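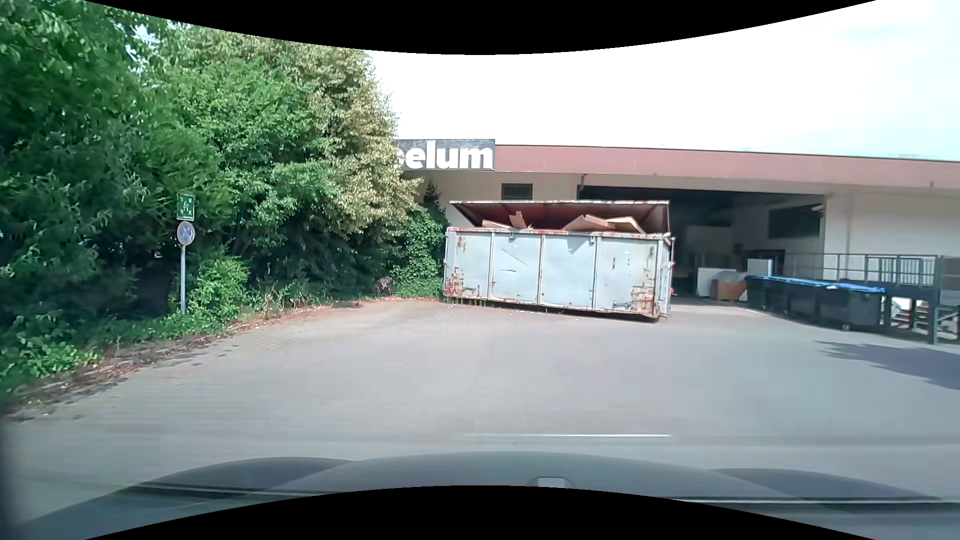 The skip always comes before the catalogue does. Any firm about to tell you that it has reinvented storage will first need somewhere to put the storage it already has, and if you want to know how the reinvention is going you could do worse than drive round to the yard and look at what is being thrown out.

I have been doing this, on and off, since March. I started after a press lunch at which Zellon, who make shelving for offices and small warehouses, handed out a booklet called The Clear Floor. It promised that a business following its method would cut its waste by a third in the first year. I asked a third of what, measured how. I was given a second pudding.

The trouble with a clear-out is that it looks like progress from every angle. Floors appear. Doors open all the way. People stand in the new space with their hands on their hips. Meanwhile the contents have gone into a large metal box in the yard, and a lorry with a hook on it takes the box away, and the firm pays for the privilege by the lift and again by the tonne.

Sharada Naidu ran the premises side at Plodstead, a trading estate of low sheds and tidy hedges, until she moved to a quieter job last year. She remembers one tenant ordering a roll-off for a weekend and keeping it for 8 weeks. "They'd fill it, have it swapped, and fill it again," she told me. "By the second one they were throwing out things they'd bought to help them sort the first."

She is not against the big containers. Neither am I. If you are ripping out a ceiling you need one, and the alternative is a heap on the paving with a tarpaulin over it. What she objects to is the size. A box that large asks to be filled. Order something smaller and somebody has to decide about each chair.

Zellon's method does not care for deciding about chairs. It has four stages, each with a colour, and in the version I was shown the pause for "second thoughts" lasts two days. Ji-hoon Ban, who trains its customers, defended this when I rang him. Longer pauses, he said, only mean that things creep back indoors. I can believe it. My own garage is evidence. But some of what creeps back is wanted, and two days is not long enough to find out that the grey filing cabinet holds the only drawings of the drains.

At Leswood, a printer's on the edge of town, they did it the slow way, mostly by accident. Hye-jin Kong had booked a container and the booking fell through, so the stuff sat along one wall for most of the summer with a sheet of paper taped to it saying TAKE ME. The racking went to a joiner. The desks went to a school. A surprising amount of paper went to the staff's children. When the container finally arrived, she says, it left less than half full, and they were charged the same for the lift as if it had been heaped.

That last detail ought to bother anyone who writes booklets. The pricing rewards the full box. So does the method, and so, I suspect, does our own impatience, because an hour spent finding a home for a wobbly table feels like an hour wasted and a minute spent slinging it over the side feels splendid.

There are people trying to bend this. Tyagi, a small hire firm, will now send a flat trailer round first, for anything that can be sold or passed on, and the big container only afterwards. Witold Jabłońska, who drives for them, was frank about the take-up. Most customers want both on the same morning. The trailer goes away with a bookcase on it and the container goes away with everything else.

I asked Zellon again about the third. The reply came back that the figure referred to "perceived waste". I have asked them what that weighs.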